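**Christening and a blessing of our marriage on the same afternoon – has anyone done both?**

Posted by Farzana Butt

Hello all, I hope somebody can steady my nerves a little. My husband and I married at the register office in Grultthorpe three years ago, very small, just us and two witnesses, and we always said we'd have a church blessing when we could manage it.
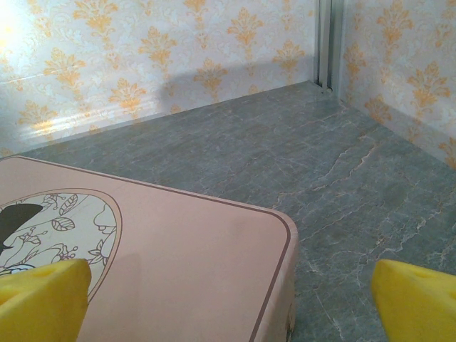

Then our daughter came along, and now his mum would dearly love to see her christened in August while the family are all over. So we wondered about doing the two together at the parish church in Sidusthorpe. We don't live in the parish any more but my husband sang in the choir there as a boy. Do we have to ask our own vicar first? And would it be one long service or two short ones? There'll be 76 of us if everybody comes, a good few of them under five, so I do worry about the length!

**Humaira Lodhi**

Oh, how lovely, and please don't fret. My sister did exactly this and it was the happiest afternoon. They had one service, with the blessing first and then everybody moved down to the font for the christening, and the little ones were quite pleased to get up and stretch their legs. With the hymns it came to less than an hour.

Ring the parish office before you book any food or send out a single invitation. August can be awkward, as clergy take their holidays too. You won't need banns, as you're already married, but they may like to see your marriage certificate, so dig it out now. As for living outside the parish, the vicar at Sidusthorpe will normally have a word with yours as a courtesy – a quick email from you to both of them does no harm at all. And do ask about godparents, because they need to have been baptised themselves, and that caught my sister out with one of hers.

**Sotiris Psarras**

Check the parking. We went to one at Drondov and walked miles.

**Yasir Naqvi**

I agree with Humaira about ringing first. Some churches prefer christenings in the main Sunday service, so a separate afternoon may be a matter of asking nicely. Ask about fees as well: there isn't one for the christening itself, but there may be something to pay for the organist or the bells.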